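Dried Flowers: Getting Them Into the Vase With Their Heads On

Filed under: Living Room, Small Defeats

Fresh flowers forgive you. You jam them in, they drink, they lean somewhere agreeable and by evening you look talented. Dried ones hold a grudge. Whatever angle they had when they were hung up in August is the angle they will have when your grandchildren inherit them.

I have been arranging the things for 15 years, and most of what follows I learned by sweeping.

Pick the vase first

You want a narrow mouth and a heavy bottom. Dried stems weigh next to nothing, but a tall bunch catches a sleeve beautifully, and a vase that's wider at the base stays put when it does. Plain white is hard to get wrong. Wide-mouthed vases let the whole bunch slump to one side like a man on a night bus.

If you're putting two vases together, let their shapes differ a little and fill the back one first. Reaching over a finished arrangement to get at an unfinished one is how I lost a very nice seed head.
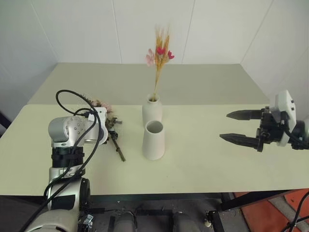

Grasses already in at the back, the front vase still waiting for its bunch.

Feathery grasses are happy behind something, where elbows can't reach them. If you like little hearts or other decorations on sticks, put them in with the grasses. Keir MacBrayne, who commented on the last page, thinks hearts are tacky. Keir is welcome to his bare twigs.

Make the bunch in your hand

Don't feed stems in one at a time. You'll snap the fourth one and spend the rest of the evening pretending it was the short one.

Lay everything out on a clear table and build the bunch flat. Tallest blooms in the middle, leaves to the sides, wispy filler last. Turn the bunch as you go. Tie it low with thin string if your grip is unreliable, and trim the ends level with proper snips. Kitchen scissors crush the stems and then you have splinters in the butter.

Lowering it in

Hold the bunch by the bare stems, well under the leaves, and bring it straight down over the opening. Close the bottom ends together with your other hand if they've splayed. Once the tips are inside, let go of the idea of pushing. If it sticks, lift it out, take one stem away and try again.
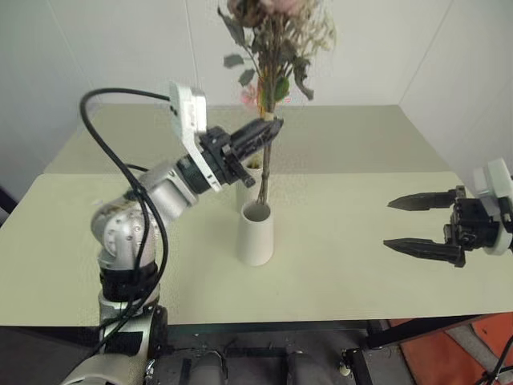
Keeping it decent afterward

Dust with a hair dryer on cool and low, from arm's length. Oi-ling Ho wrote in to recommend a soft makeup brush, and for anything fluffy she's right.

Skip the water. I mention it for the reader who wrote to me on Saturday about the smell.

Keep the vase away from radiators, direct sun and cats. Hairspray cuts down on shedding, one light coat, done outdoors. Two coats and it looks like a bridesmaid.

Fallen bits go in a jar. I have up to 8 jars now and no plans for any of them.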